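Open day at Rinham puts hand-held grippers to work on the laundry

January 19, 2024

Visitors to Zudness's open day in Rinham were shown how household jobs are recorded for robot training, with cloth handling as the main demonstration.
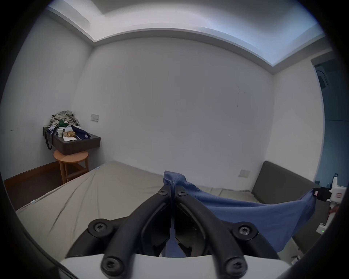
One visitor, Whitlock, remarked that folding looked far slower with grippers than by hand, and asked whether a robot would ever be quick enough to be worth having in the house. Staff replied that speed comes later and that a clean hold on the fabric matters more at this stage.

The demonstration used 2 hand-held grippers, one black and one white, to take a blue cloth by its corners and stretch it out above a bed. Visitors then had a go themselves, in groups of up to 15, with 5 minutes for each turn.

Cloth is a hard material for machines — it sags, creases and changes shape each time it is picked up. Zudness says the recordings will be used in Polo, its project on bedrooms and laundry.

A talk on kitchen tasks followed in the afternoon. The next open day is planned for August, at the same address. Entry is free but places must be booked in advance.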